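Sun glare from the window in our rented workroom
Home and Garden Help › Windows and blinds

Estela Sosa
Posted Apr 25, 2026

Hello all. I rent a room in Prernedwood and the light from the window is too strong for me. It makes bright streaks on every smooth surface and my eyes are tired by lunch. I am not allowed to drill in the frame.

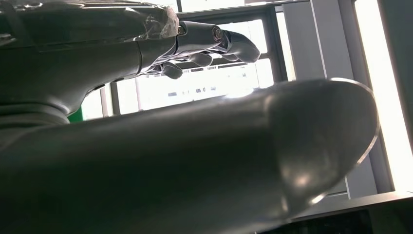
Light from the window on the dark grey metal

I would like to keep the daylight — only softer. What colour of blind should I look for, please?

Kevin Mulcahy
White or cream, in a light-filtering fabric. Blockout will make the room like a cave. For no drilling, get a tension rod and measure inside the recess at 3 places, then use the smallest number. Mine cost $22.

Lucinda Rosenthal
Frosted film is cheaper, but ask your landlord first. Mine peeled after one summer.

Ieuan Mostyn
just move your desk side on to the window mate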